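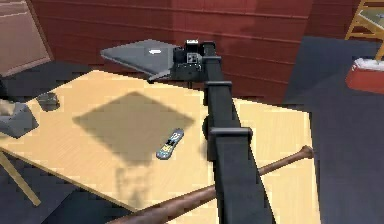 Gray laptop, lid down, red plank walls. Render.

Otex playback box – review after one full musical

Quick one, we load out in an hour and I want this written before I forget it all.

What it is: small box that runs backing tracks and sound effects for a stage show. You load the files, build a cue list, hit GO. Has a screen, four big buttons, a footswitch jack. We paid $470 for the box and power supply. Footswitch is extra, naturally. Case also extra.

Where we used it: the Listov, 200 seats, balcony closed, pit too small for a real band. So three live players and everything else off tracks. Eight performances in April plus tech week. Before this we ran Halim on an old desktop and prayed.

Setup. Easier than I thought. Files go over by USB, you drag them into order, name them, done. Took me one evening for act one and most of the next for act two, mostly my own fault for having four versions of the same overture. It does NOT like long file names. Chops them off after a while so "Act 2 finale with playoff" and "Act 2 finale no playoff" look exactly the same on the screen. Found that out at the dress rehersal. Rename everything first.

Sound. Clean. No hum through the house system, no pop when you stop a track. Fades are smooth and you can set each one seperately. The headphone out is weak, couldn't hear the click over our drummer until we put a little amp on it.

The thing I bought it for is vamps. Set a loop point, actor takes as long as they need with the suitcase, press GO and it finishes the bar and moves on. Lands on the beat. Every single time in our run, and our lead does not say the line at the same speed two nights in a row. Halim could do this too in theory but there was a tiny gap at the loop and the ensemble could hear it. Worth the money for that alone if your show has a lot of dialogue over music.

Cue list holds 1,008 cues, according to the manual. We used about 40. No idea who needs the rest. Opera?

Stuff I didn't like:

Buttons click. Loud. Booth is open at the front and the back row could hear me in the quiet ballad. Footswitch is quieter, use that.

Screen brightness. Lowest setting is still bright. I put a gel over it, two layers of blue, fine.

No undo. Delete a cue and it's gone, and it only asks "sure?" once, with the yes button right where GO normally is. Did this during notes. Back up to a stick every night.

Transpose works but anything past two steps sounds like a toy. OK for a rehearsal when your soprano has a cold, wouldn't do it in front of people.

Manual is short and skips MIDI almost completely. We wanted it to fire the light cues for the dance break and gave up, called them by hand like always.

Did it crash? Once, in tech, halfway through the curtain call music. Froze, had to pull the power. Back up in under a minute and it remembered where it was. Never in a performance.

Versus the Evum: tried one on a friend's cabaret last year. Nicer screen, quieter buttons, costs a lot more, and the loop thing is buried three menus down. For plays with just doorbells and thunder I'd maybe go Evum, or just use any free player on a laptop. For a musical with tracks, the Otex.

School groups – probably yes, a student could run this after one rehearsal. Ours learned it over a pizza break and ran two of the matinees. Put tape over the delete button though.

Four out of five. Would be four and a half with a darker screen. Firmware update is supposed to be coming for the file names, will edit this if it shows up before our fall show.

Edit: footswitch cable is only six feet. Buy an extension.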